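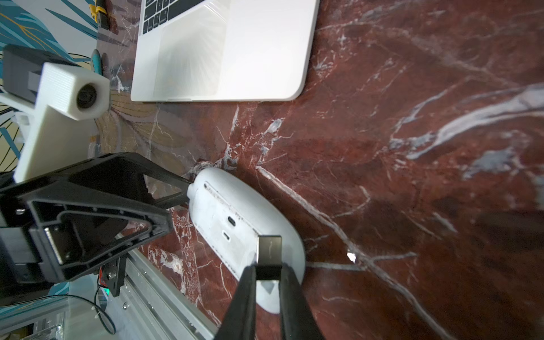
## Sealing and maintaining a polished marble worktop

This page covers indoor tables and desks with a polished finish. Honed stone takes up more sealer and is dealt with separately. Outdoor slabs should not be treated by this method.

### Materials

- pH-neutral stone soap
- Solvent-based impregnating sealer, suitable for calcite stone
- Acetone, for greasy patches only
- White cotton cloths, at least six
- Nitrile gloves and a vapour mask
- A timer

Do not use vinegar, lemon, limescale remover or cream cleaner. Acid dissolves the polish and leaves a dull mark known as an etch. A sealer slows staining but has no effect on etching.

### Absorption test

1. Clear the top and wipe it with a dry cloth.
2. Place a teaspoon of water on the plain stone and a second on a vein. Veins and filled cracks often absorb at a different rate from the body of the slab.
3. Wait 14 minutes, then blot.
4. Look across the surface at a low angle. If either spot is darker than its surroundings, the stone needs sealing. If neither has changed, stop at this point and test again in a year.

Dark red marbles show damp less clearly than white ones. Use a torch laid flat on the stone.

### Cleaning

Wash with stone soap diluted as the label directs, rinse twice with clean water and dry with a cotton cloth. Leave overnight. Where hands and wrists rest at a desk, skin oil builds up and the sealer will not enter. Wipe those areas with a little acetone, having first tried it on the underside. Keep acetone away from resin-filled cracks, which it can soften.

### Application

1. Open the windows. The room should be below 27 °C, otherwise the solvent flashes off too early.
2. Work in sections no larger than a tea tray.
3. Apply a thin, even coat by cloth. A 200 ml tin is enough for most desks.
4. Leave for the time given on the tin, usually five to ten minutes.
5. Buff off all residue before it turns tacky.
6. Treat the edges in the same way.

If haze remains the next day, dampen a cloth with the same sealer, rub the area for a few seconds and buff dry at once.

### Curing

Keep water off the surface for a full day and heavy items off it for two. Rubber feet and silicone mats can draw oil or plasticiser into the stone, so fit felt pads under anything that stays in one place. Repeat the absorption test after a week.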